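Pomgate Project: Frequently Asked Questions

Last updated August 25, 2023

What is Pomgate?

Pomgate is a research project on teaching robots to handle household objects from human demonstrations. A person carries a hand-held gripper fitted with a camera and carries out a task in the ordinary way. The recordings are then used to train a control policy, which is tested on a robot arm with the same type of fingers.

Who runs the project?

The work is led by the Grigaitė Laboratory. Zitolance supplies the test arms and maintains them under a service agreement. Neither the laboratory nor Zitolance sells the system described on this page.

What is Ernik?

Ernik is the filtering method developed under the project. It scores each short segment of a demonstration by how much useful information the camera view contains, and gives low-scoring segments less weight during training. No segment is deleted from the archive. Users who prefer to train on unweighted data may do so by turning the filter off in the settings file.

How large is the collection?

The first release was planned at 1000 demonstrations. After review, 834 were accepted. The remainder were set aside for missing motion data, incomplete tasks or errors in the written task labels. A second round of collection began in January and will be released separately.

How was the method tested?

Policies were trained with and without Ernik on the same demonstrations. Each was then run 50 times per task, on 3 tasks, with objects placed in new positions before every run. The filtered policies completed more runs on two of the tasks. On the third, which involved folding cloth, the difference was too small to support a claim — we report it as no change.

Does the filter remove difficult examples?

This was our main concern during development. A view can be hard to read and still belong to an important part of a task. For that reason the score considers the segments before and after, and a short stretch of poor footage within a clear demonstration loses little weight.

How does Ernik treat motion blur? 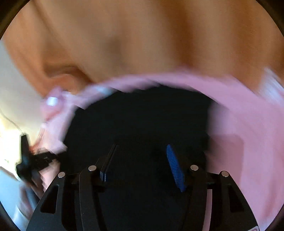 Motion blur is scored separately for the gripper and for the surroundings. The camera is fixed to the tool, so the two often differ widely within a single view. The linkages and their silver pivot pins can be sharp enough to measure while the pink and brown surfaces beyond them are reduced to soft bands. A single sharpness score for the whole view would mix these two conditions. Ernik keeps the finger position from such a view and lowers the weight given to the background.

Do large dark objects cause problems?

They can. Black linkages in front of a black object leave very little contrast, and the outline of the gripper becomes hard to separate. The present version applies a fixed outline of the tool, measured once for each gripper, in place of one estimated from each view. Grippers that have been repaired or adjusted must be measured again before further recordings are submitted.

May outside groups use the data?

Yes, for research and teaching. Applicants complete a short form stating the purpose of use and the name of a responsible staff member. Commercial use requires a separate written agreement with the laboratory.

How should errors be reported?

Please send the demonstration number and a short statement of the problem through the contact form. Corrections are listed in the release notes, and earlier versions of the collection remain available to allow published results to be repeated.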